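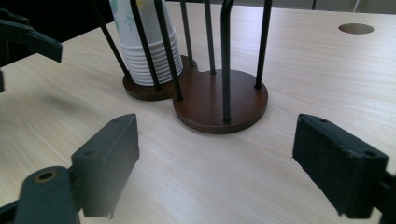 Paper cups, and where to put them

The refreshment table at our Tuesday evening group has been reorganized three times since the spring, and the part that took longest to settle was the cups. This post records what I ended up with, mainly for Philomena Egan, who is setting up the same thing at Skorkcombe and asked for the details.

The old method was to leave the cups in their plastic sleeve, lying on its side. A sleeve works until it is half empty. After that it rolls, the open end collects crumbs, and people reach in past the first cup and handle the next two. We also tried a tube dispenser screwed to the wall. It held the cups well but released them two at a time, and the wall was on the wrong side of the room from the kettle.

The current stand has two round wooden bases, dark brown, joined in a figure-eight, with thin black metal rods rising from them. One base is smaller than the other. The cups go on the smaller one, upside down, inside the rods. The rods stop the stack from leaning and leave most of it open to view, so I can see from the kettle when it is getting low.

Upside down is the correct orientation for an open stand. Dust stays off the inside, and the hand lands on the outside of the cup. The drawback is that a tight stack does not always release cleanly. Paper cups that have been compressed in a carton grip each other at the wall, and a quick pull brings up two. The fix is to break the stack before loading it: hold it loosely, twist each third or so by a few degrees, and let it settle again. I do this for a full sleeve in less time than it takes the kettle to boil.

Stack height matters more than I expected. With 40 cups the top is at a comfortable height for most people but awkward for Ermira Pavlović, who pours from a seated position. I now load fewer and top up at the break. Fergal Mac Carthaigh would prefer one full load at the start and no topping up – he is usually the one doing it.

The cups themselves are plain white paper with a pale green and yellow leaf print. I buy them in cartons of 660, which lasts us well into the next season if kept dry. The carton lives on the upper shelf of the cupboard, never on the floor. Damp cups soften at the rim, and a soft rim will not seat a lid.

Position on the table is the remaining question. Ours has a round cable hole toward the back, and the kettle lead goes down through it. I keep the stand clear of the hole so that the lead is not dragged against the base whenever someone moves the kettle. The order from left to right is cups, tea, kettle, milk. Harvey Robichaud suggested putting milk before the kettle, and we ran it that way for a month. The line moved no faster and the jug got knocked more often.

For cleaning, I take the cups off, wipe the bases with a barely damp cloth and dry them straight away. The rods need a dry cloth only. It is a job of 2 minutes and I do it after we close – the table gets wiped at the same time.

I have not yet found a good place for the lids. At present they are in a bread tin.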